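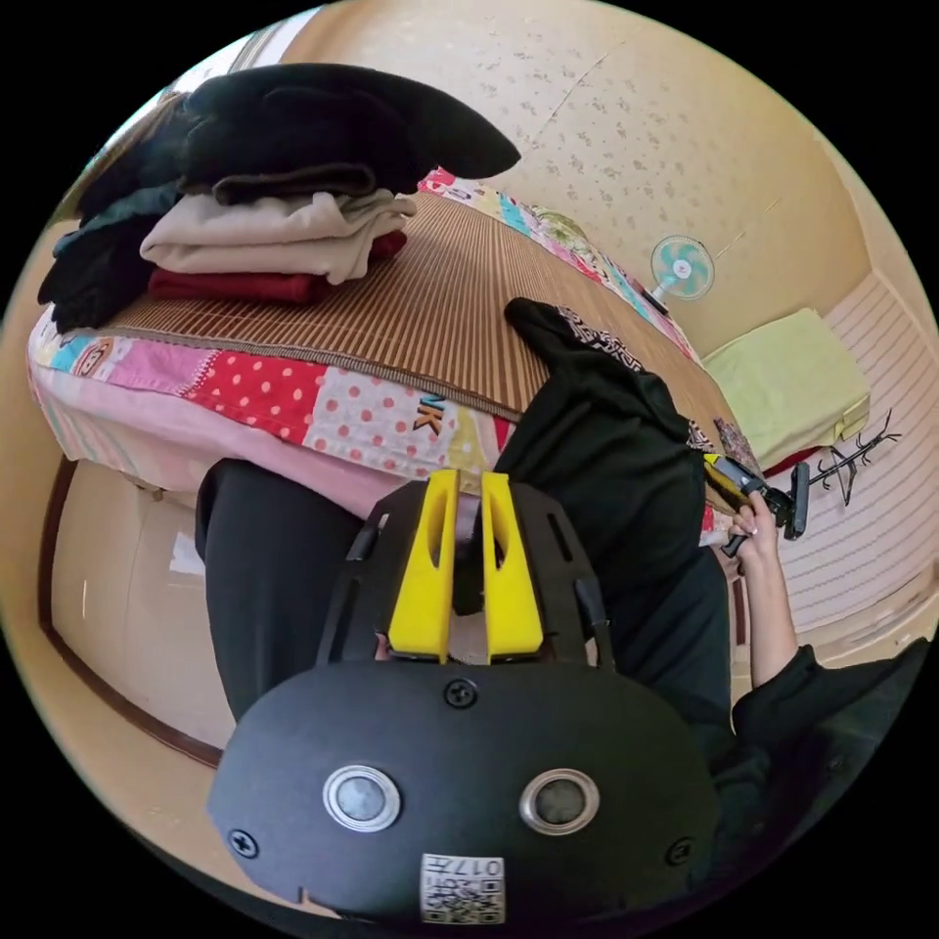
Black strap frame with two yellow clips and a thin strap between them.

Workshop > Straps and Webbing > Stopping a strap from slipping

If you have ever hiked half a day with a pack that slowly sinks toward your knees, you already know why I wanted to write this page. Straps slip. They slip on school bags, on camp chairs, on the old canvas tool roll my dad gave me, and most people just put up with it and keep tugging. You really don't have to! It's a small job you can do at the kitchen table, and I find it rather soothing with a cup of tea going.

First, have a look at how the strap is threaded. The usual plastic slider has a bar in the middle and a slot on either side. The webbing should come up through one slot, over the centre bar and down through the other, so that pulling on it pinches it against the bar. I can't tell you how many bags I've been handed where it only went through one side.

If the threading is fine, feel the webbing itself. Old polypropylene goes shiny and slick, and then there isn't much for the bar to bite on. A wash in warm soapy water helps more than you'd think (sunscreen is a terrible culprit), but let it dry all the way through before you judge it. Hang it in the shade, as strong sun is hard on the fibres.

Still slipping? Then the slider is probably too wide for the strap. Measure the webbing flat, and buy a slider with a slot of the same width. I like the Lendeck ones for everyday bags, and the Zodport shop will sell them singly if you ask at the counter, so you're not stuck with a whole packet.

To fit the new one:

Undo the stitching at the fixed end with a seam ripper, going slowly so you don't nick the webbing. Slide the old hardware off and the new piece on, with the raised side facing out. Fold the end under by 3 cm and sew a box with a cross through it, using heavy polyester thread. I go over the box 2 times. A machine will do it if you turn the wheel by hand over the thick bits - mine grumbles, but it gets there.

Trim the loose end at a slight angle and seal it. I hold it near a candle flame, just close enough for the edge to melt, and keep my fingers well back. Cotton won't melt, so fold that over and stitch it instead.

Now load the bag with something heavy and wear it around the house for an evening. If the strap creeps a little, double the tail back through the slider, which makes it fiddly to adjust but very firm. I've had one child's backpack done up that way since November and it hasn't budged.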